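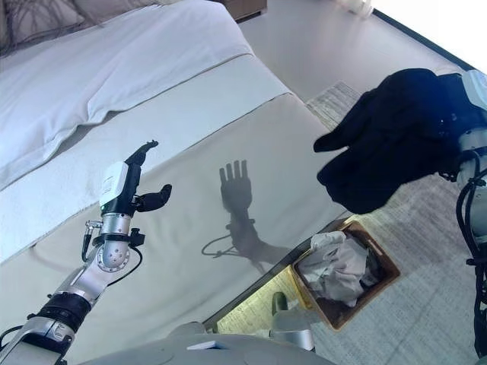 Berken Weighted Duvet Insert, Queen: Six Months In

I bought the Berken in June, which tells you something about my judgment before we even get started. It was on sale, my old duvet had gone flat in the middle, and the page promised "even weight from corner to corner" and "no shifting, ever." I have owned enough bedding to distrust the word ever.

Some background. I sleep hot, my husband sleeps cold, and we have been arguing about covers for most of our marriage. A weighted insert seemed like a bad idea for me and a decent one for him. The reviews on the store's own site were nearly all five stars, and a lot of them used the phrase "like a hug." When strangers all pick the same phrase I start to wonder who handed it to them.

It comes rolled up in a bag with a zipper that broke the first time I opened it. The instructions say to leave the insert flat for a full day before use. I don't have a spare bed, so it went on the living room rug and the cat had it until Sunday.

The good part first. The stitching is better than I expected at this price. The filling is sewn into small squares and after six months I can't find one that has split. I went over both sides looking for loose thread, because on the Smadi I had before this the seams started opening by the third wash. Nothing like that so far. The corner loops are sewn on properly too, and they hold in the cover if you tie them twice.

Now the weight. The label says evenly spread. Mine is heavier on one long side, enough that it creeps toward the floor on my husband's side and I wake up with a corner of it. I wrote to the company and got an answer from a Ruba Khalaf in customer service, who was polite and told me some settling is normal and that I should rotate the insert every week. I did that for two months. Now it creeps toward the floor on my side.

The temperature claim is where I lose patience. "Cooling shell" is printed on the bag, the tag and the care card. The shell is cotton, and cotton is fine, but there is a thick layer of polyester under it and that is what you feel at three in the morning. From July to September it lived in the closet. My husband likes it in cold weather and says he falls asleep faster. He also falls asleep fast on the couch with the TV on, so I don't know what that proves.

Washing. The card says machine wash cold, large capacity. Our washer took it but made a noise on the spin cycle that brought me up from the basement stairs – I mean back down them – and I stopped it halfway. After that I took it to the laundromat. Drying took 60 minutes on low and it was still damp in the middle, so I gave it another 30 and then hung it over two chairs overnight. Budget an afternoon and a lot of quarters.

It does not shrink, I'll give it that. It went back into the same cover with no bunching. Getting it in there is a two-person job, and one of those people will be annoyed.

Price: I paid $99. The regular price is listed a good deal higher, but I have checked back now and then and I have yet to see it sell for that. Treat the sale price as the price.

Would I buy it again? For a guest room in a cold house, maybe. For two people who don't agree on temperature, no. You'd do better with two plain twin inserts, which is what my sister-in-law Rasha told me to get in the first place. They cost less, they fit in a home washer, and each person can kick off their own.

Three stars. The sewing earned two of them.

Update, December 12, 2022: A reader named Lalit Joshi asked if the smell goes away. I forgot to mention the smell. It's a sort of new-shower-curtain smell and it was gone in about a week with the windows open. He also asked about the king size. I haven't tried it – but if the queen was too much for my washer, I'd plan on the laundromat from day one.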